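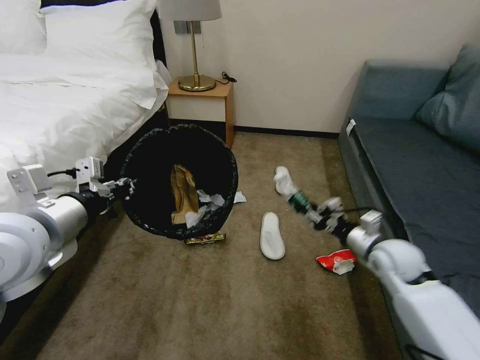

Ticket 563 – Pince droite : fermeture incomplète sur objets souples
Ouvert par : Widad Majali
Suivi : Jarrah Ngata
Projet : Vunari, robot à deux bras, atelier partagé Lowther
État : en cours

Symptôme
Sur la tâche « ranger le sol de la chambre », la pince droite annonce « prise OK » avant d'avoir vraiment serré. Avec un objet rigide, aucun souci. Avec un chausson en éponge ou un emballage froissé, l'objet glisse au moment de lever le bras. Sur la dernière série : 7 prises perdues, toutes à droite.

Déjà essayé
– Échange des câbles moteur gauche/droite : le défaut reste à droite.
– Recalibrage à vide, doigts ouverts puis fermés : aucun changement.
– Vitesse de fermeture divisée par deux : un peu mieux, mais le cycle devient trop long.
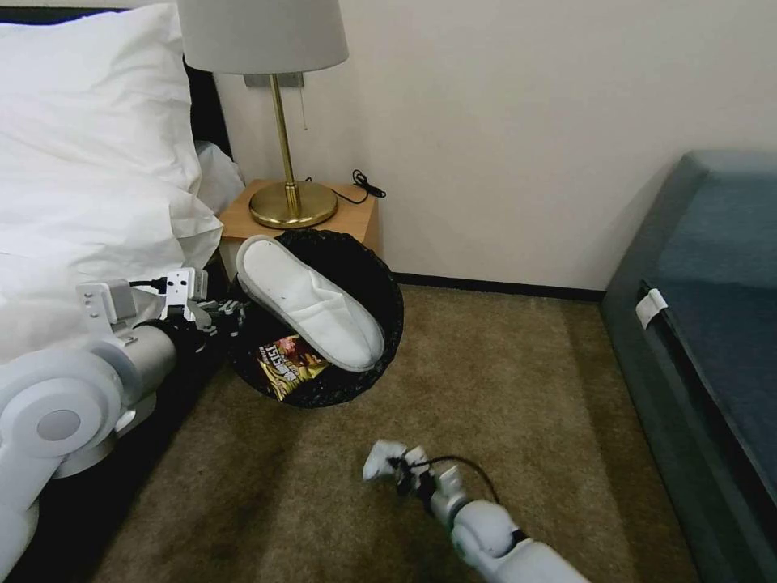
Note de Jarrah
J'ai relu le journal. Le seuil de courant qui déclenche « prise OK » vaut 858 à droite et 1000 à gauche. La valeur de droite date du montage de décembre, avant le changement des doigts. Colette confirme qu'elle n'avait mis à jour que le fichier du bras gauche.

À faire
1. Passer le seuil droit à 1000 et redémarrer le contrôleur (un simple rechargement du fichier ne suffit pas).
2. Refaire la série avec les mêmes objets, corbeille à la même place.
3. Vérifier le passage du câble sur le poignet, bras tendu – Widad a un doute sur la longueur.

Réponse de Widad
Seuil modifié, contrôleur redémarré à 16 h. Je lance la série ce soir et je joins le journal ici. Merci de ne pas fermer le ticket avant le point 3.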